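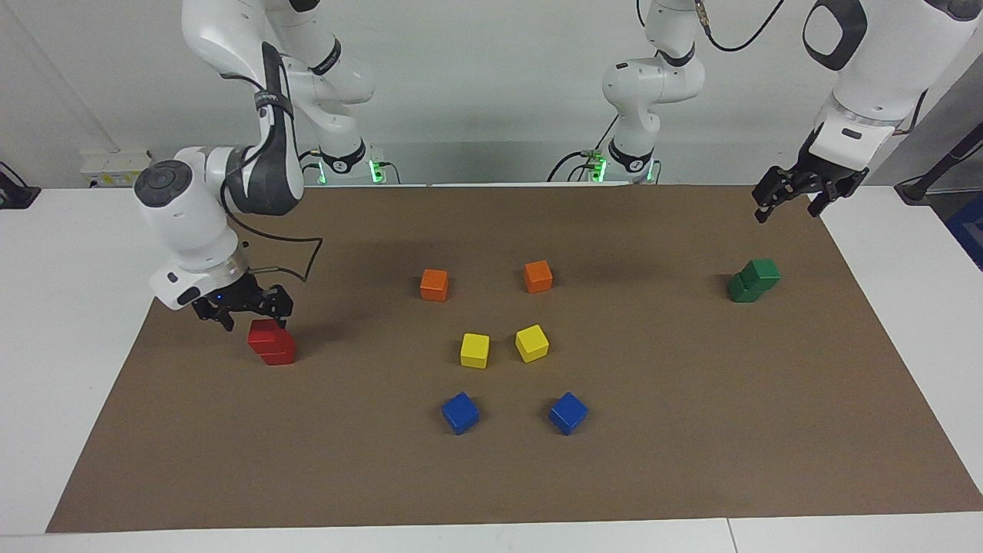 Attachment 1 – Color cubes on brown paper, table 14, Wolde Learning Center

Ticket 109
Opened: 3 August 2019
Requester: Mulugeta Teshome, Wolde Learning Center
Assigned to: Eduard Šťastný, Stadico Supplies
Subject: Paper covering does not reach table edges
Status: Awaiting delivery

Description of issue
The requester reports that the brown paper supplied under the Karnumari order leaves the white tabletop exposed on the left and right sides and along the bottom. The sorting activity calls for all of the small wooden cubes to remain on paper, and cubes placed in the outer pairs come close to the uncovered surface. The requester asks whether the wrong roll was shipped.

Response 1 (E. Šťastný)
The attachment has been reviewed. The red, green, orange, yellow and blue cubes are all on the paper. Please confirm the width printed on the roll label and state whether the sheet was trimmed before use.

Response 2 (M. Teshome)
The label reads 69 cm. The sheet was not trimmed. Table 23 has the same problem.

Response 3 (E. Šťastný)
The order specified the wider Flostum roll. The error occurred at packing – a replacement will be sent at no charge. The present roll may be kept. Kindly update this ticket upon receipt.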